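Scoop-your-own pulses come to Grumness as refill room opens its doors

Shoppers in Grumness can now fill their own tubs with beans, lentils, rice and split peas, after the long-awaited refill room opened behind the Ceten bakery at the start of March. It is a small place, and anyone over a certain height will want to mind the beam on the way in, but it was busy from the moment the bolts were drawn back at ten o'clock, and there was still a queue out past the bread racks when the kettle went on at half past three.

The idea is a simple one and will be familiar to anyone who remembers buying sugar by the blue paper bag. You bring a clean container from home, you have it weighed empty at the counter, you fill it with as much or as little as you like, and you pay for what you have taken. There is no smallest amount. One early customer went home with enough red lentils for a single pan of soup, and another had come with a bread bin and every intention of filling it with porridge oats, which she very nearly did.

Mung beans were the surprise of the opening. The people behind the room had expected rice and oats to go fastest, and had bought accordingly, but word had got round that there would be a sprouting table, and the little green beans were in demand all day long. By closing time the large sack in the store cupboard had gone soft in the middle and a second one had been ordered from Skomeck, the wholesaler over the hill, who have been very patient throughout with questions about delivery times and the width of the back lane.

The sprouting table itself is a modest affair, and will stay up until the end of the month. Visitors are invited to spoon out a portion of beans to take away, along with a slip of paper explaining what to do next, and it has proved just as popular with grandparents as with the children they brought along. There is something very soothing about spooning beans from one tub to another, and more than a few grown-ups were seen to go back for another turn after the little ones had wandered off in search of buns.
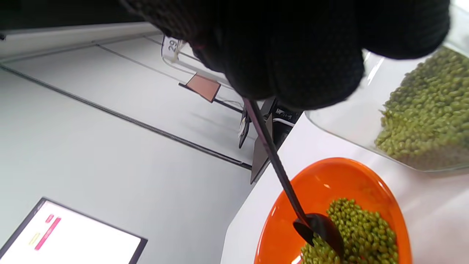 For those who could not get along, the instructions are easy enough to follow at home. Pick over two tablespoons of dried mung beans and take out any that are broken or shrivelled, as well as the odd bit of grit. Rinse them well, put them in a jar with plenty of cold water and leave them overnight. In the morning drain them, rinse them again, and stand the jar on its side with a bit of muslin over the mouth, held on with a rubber band. After that it is a matter of rinsing and draining twice a day, morning and evening, and the sprouts should be ready to eat in 3 days, or a little longer if your kitchen is as draughty as most of the kitchens round here are at this time of year. Keep them in the fridge once they are ready, eat them soon, and give them a good cooking through if they are for anybody very young, elderly or poorly.

The rest of the beans can go in the pot without any sprouting at all. The slip has a recipe on the back for a plain supper dish, made with 200 grams of dried mung beans, an onion, a thumb of ginger, a spoonful of turmeric and whatever greens are lying about. It takes the better part of an hour, most of which can be spent doing something else, and it is said to be even nicer the next day with an egg on top. We tried it at the office and can report that the pan came back clean.

The refill room has been a good while in the making. It began life as a single shelf in the bakery, next to the till, with four jars and a scoop on a string. That was during the winter before last, and the jars were emptied so often that the bakery staff were spending as much time on chickpeas as on cheese scones. When the old flour store at the back fell empty, the bakery offered it at a friendly rent, and an appeal went out for help with the floor, the shelving and a proper set of scales. The appeal raised up to £1,000, depending on whether you count the jam sale, and the rest was done with paint, borrowed ladders and a great many evenings.

The scales deserve a mention of their own. They came from the old Morris grocery on the corner, which older readers will remember for its broken biscuits and its very cold shop cat, and they have been cleaned, checked and stamped so that they can be used for trade once again. They sit at the end of the counter next to the paper bags, and several people who came in for beans stayed for a good ten minutes just to talk about the biscuits.

Prices are chalked up on a board by the door and will change now and then as the sacks do. The hope is to keep the everyday things – rice, oats, red lentils, split peas – at or a little below what you would pay for a packet, and to make up the difference on nuts and dried fruit. Customers who forget to bring a container can buy a paper bag for a few pence or borrow a jar from the shelf under the window, where there is a growing collection of odd ones with and without their lids. Lids are particularly welcome, should anyone have a drawer full.

A few house rules are pinned up inside. Scoops and spoons go back with the food they came from, so that the peanuts stay well away from everything else, and anybody with a serious allergy is asked to have a word at the counter before filling up. Spilled beans should be left where they land and reported, as they are very slippery underfoot and the broom is never far off. Dogs may wait in the yard, where there is a ring on the wall and a bowl of water.

For the time being the room will keep the same hours as the bakery on weekdays, from ten in the morning until four, with a later evening once a fortnight for people who are out at work. The dates for those are on the board. There are also plans for herbs and spices later in the spring, and for washing-up liquid by the bottle if a suitable drip tray can be found.

Entry is through the bakery and then straight on past the ovens, or by the back lane for anyone with a pushchair or a wheelchair, where there is a bell to ring at the gate. Empty jars can be left at the bakery counter at any time during opening hours, washed and with the labels off, please.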